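The slow return of the repair street

In Ornholm, Lorkus Street was for many years a place where you took a broken thing and came back for it later. Then the shops closed, one after another, and people learned to throw away. Now five workshops have opened again, and in August I spent some days among them.

The first is Shahbazi, which mends radios, lamps and kettles. The price is written on a paper ticket before any work begins, and a customer who does not agree can take the thing home and pay nothing.
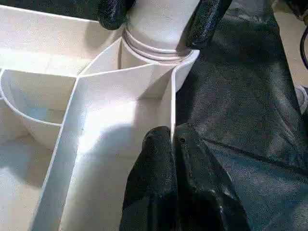 White plastic with narrow walls and a ridged neck.

Spare parts are the big difficulty. Many makers stop selling them after a few years, so the shops keep old machines only for their insides. Shahbazi has 142 drawers of such pieces, and the labels are in three languages.

Rents are the other worry. The town keeps them low for 13 months, and after this each shop must manage alone.
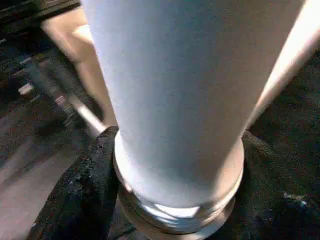 Learning the trade

Next door, Lollato gives evening lessons from seven o'clock. The pupils first learn to sew a button and to wire a plug. I tried the plug, and my teacher made me do it again.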